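Futo Widens Its Home Recording Program for Everyday Packing Tasks

TIRKSTEAD, 2020-11-13 — Futo is happy to share that its home recording program, which began in April with a handful of patient friends and a great many kitchen tables, has now gathered 2927 demonstrations of small household jobs, all done by people in the rooms where they live.

Each demonstration is made with a hand-held gripper that records as it goes, so that our learning system can study how a person reaches, squeezes and lets go. Snacks and a cardboard box have been a favorite task from the start, and we are very fond of it ourselves — wrappers crinkle, slide and bend in ways that a tidy wooden block never will.

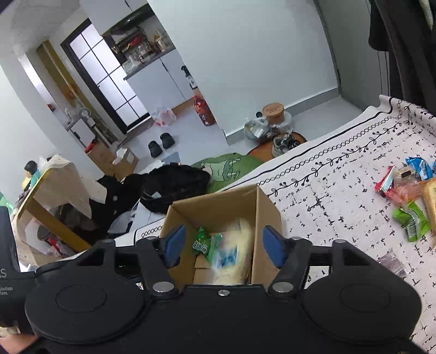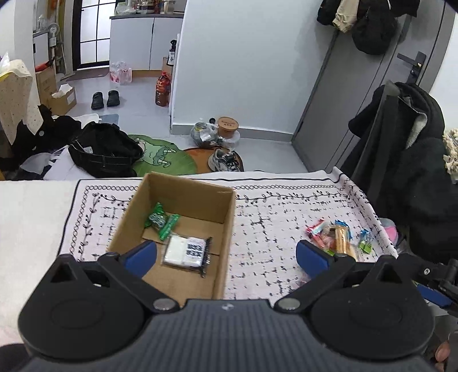

Futo's hand-held gripper at work with packaged snacks and an open cardboard box, on a patterned tablecloth.

"We wanted real homes, with the shoes by the wall and the dishes still in the rack," said Deepika Pisharody, who leads the program. "People have been so generous with their time, and I still enjoy going through every new batch that comes in."

Recording continues through the winter in Tirkstead and Idcombe, where 11 more households are signed up.

Press contact: Jolene Hoani, Futo, Tirkstead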